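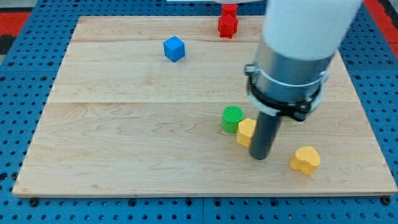 Aprovechamiento de retales de madera en los talleres de Plutville
Proyecto de fin de curso
Autora: Damilola Etim
Entregado el 6 de agosto de 2022

1. Introducción

Las carpinterías pequeñas generan a diario recortes que no llegan a usarse. Los trozos largos suelen guardarse, pero los cortos acaban en el contenedor o en la estufa. Este trabajo estudia qué ocurre con esos restos en tres talleres de Plutville y si es viable encolarlos para obtener tableros de uso doméstico.

El interés por el tema viene de mis prácticas en el taller Stikia, donde se fabrican encimeras y estanterías a medida. Allí los retales se amontonan junto a la sierra y se retiran cuando ya estorban el paso. No había ningún registro de lo que se tiraba.

2. Objetivos

El primer objetivo era conocer las costumbres de cada taller con sus restos. El segundo, fabricar una serie corta de tableros con material recuperado y anotar el tiempo de trabajo y los fallos. Quedó fuera del proyecto el estudio de mercado, que habría necesitado otro curso.

3. Recogida del material

Durante el mes de mayo recogí retales en los tres talleres. Acepté únicamente madera maciza sin pintar, de 30 cm de largo como mínimo. El aglomerado y el contrachapado se descartaron por el tipo de encolado previsto.

En Stikia predominan el arce y el haya. En los otros dos talleres aparece sobre todo pino, con bastantes nudos y a menudo con clavos. Quitar los clavos llevó más tiempo del esperado y una de las piezas estropeó una cuchilla de la cepilladora. Desde entonces pasé un detector de metales por todas las piezas antes de cepillar.

La madera se apiló con listones separadores en un cuarto ventilado. El pino recién llegado tenía más humedad que el arce y tuvo que esperar, de modo que el encolado empezó por las maderas duras.

4. Preparación y encolado

Las piezas se cepillaron por las dos caras y se regruesaron hasta igualar su espesor. Después se escuadraron los cantos. Es la parte más delicada: si el canto no está a 90 grados, el tablero sale curvado aunque los gatos aprieten bien.

Antes de encolar se presentaron las piezas en seco, alternando el sentido de los anillos en las testas. Se aplicó cola blanca en ambos cantos y se apretó con gatos por arriba y por abajo. El exceso se retiró con espátula cuando empezaba a endurecer. En los primeros tableros lo limpié con un trapo mojado y quedaron manchas que se vieron al dar el aceite.

Para el acabado se dieron 3 manos de aceite de linaza, con lijado suave entre una y otra. Grabé el proceso completo y lo subí a Duvideo para que el resto de la clase pudiera consultarlo.

5. Resultados

Los tableros de arce y haya quedaron planos y sin aberturas en las juntas. El contraste entre tablas de distinta procedencia se nota, pero a las personas que los usaron en casa no les molestó. Los de pino dieron peor resultado. Uno se abrió por un extremo y otro se alabeó durante el secado - probablemente por mezclar tablas con humedad diferente, aunque no pude medirlo con un aparato fiable.

El coste de material fue bajo y correspondió casi todo a la cola, el aceite y las lijas. El tiempo es otra cuestión. Clasificar, desclavar y cepillar ocupa más horas que el propio encolado, y un taller que pague esas horas tendría que cobrar el tablero más caro que uno comprado.

6. Dificultades

El espacio fue un problema constante. Los gatos disponibles en el centro no alcanzaban para dos tableros a la vez y hubo que repartir el trabajo en más tardes. También perdí una parte de las notas de la primera semana, por lo que los tiempos de esa fase no figuran en la tabla del anexo.

7. Propuestas

La opción más realista para Plutville sería un punto común donde los talleres dejaran los retales ya separados por especie. Los responsables de Stikia se mostraron dispuestos a probarlo si la recogida no corre de su cuenta. Con un presupuesto inicial de 500 euros se podrían comprar estanterías y un medidor de humedad. Queda pendiente hablar con el ayuntamiento sobre el local y repetir la prueba del pino con madera secada durante más tiempo.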